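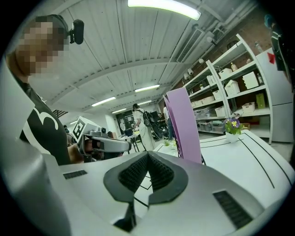

Surico Hand-Held Gripper - shared workshop build

Two-finger gripper for recording manual tasks, held and moved by the operator. Silver-grey housing, dark grey fingers, black ribbed pads on the inner faces.

Specifications
Stroke: 80 mm
Finger length: 70 mm
Pad fasteners: 8, M2
Marker: cube, top mount, fitted to the second unit

Assembly
Fit the pads before closing the housing. Set the fingers parallel at full stroke, then tighten the 4 carriage screws evenly. Keep the vent slot clear of tape and cable ties.

Spares
Pads are sold in pairs - specify ribbed or smooth. Fit questions go to Hanna Wasilewska at the Pendier bench.

Page revised April 4, 2018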